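Re: Head camera comparison, basket retrieval task
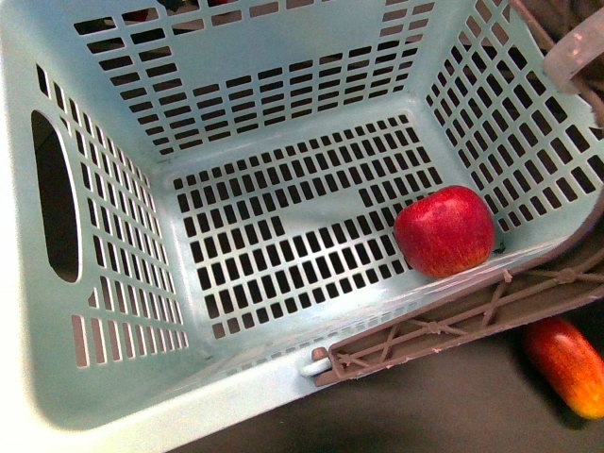
Silviu Tudose wrote:
> The second controller should be left out of the comparison until both grippers have been run on the same settings. At present we cannot say whether a failed pick is due to the fingers or to the timing. I would also ask that the apple be started in a corner for every run, as the walls are what limit the approach.

Dear Silviu,

Thank you for your comments. The group agrees on both points. The Morkex gripper and the Skemmont gripper will be run on the older controller only, with the exposure of the camera fixed. Each will be given some 1400 attempts at the red apple in the mint basket.

Results from July should not be cited, as the finger pads were changed partway through. Kendra Pelletier will post the revised settings to this list. Members at Billham who wish to repeat the runs are asked to write to her before altering the approach angle.

Regards,
Valentin Jitaru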